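Drawer of shame, continued

The March clear-out has reached the shared table at Proneck, which Meenakshi Acharya says was bought for meetings. It now hosts kitchen things, plus one gray fabric case with a zipper and a black strap that prefers to bunch.

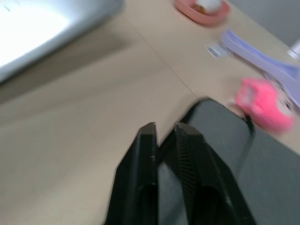
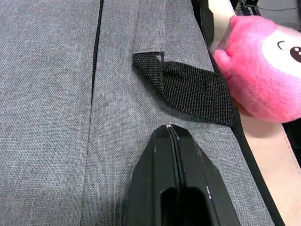
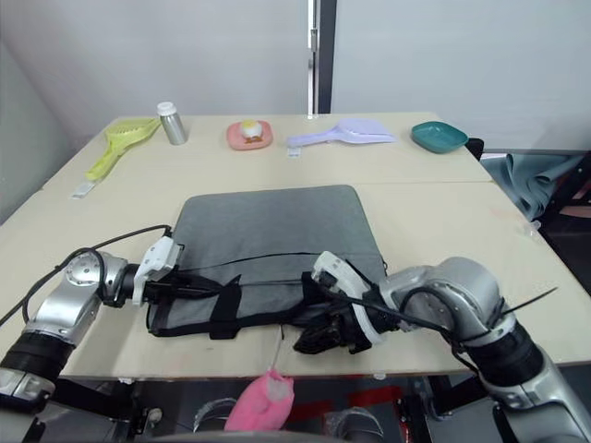 Ravindran Kotian would like the kitchen pieces back on their shelf by 3 p.m. — he has asked 2 times, and his third request will be laminated.

What should I do with a strap that won't stay put?
Fold it back and forth into a short stack, slip a rubber band around the middle, and tuck it behind the case before you put it away.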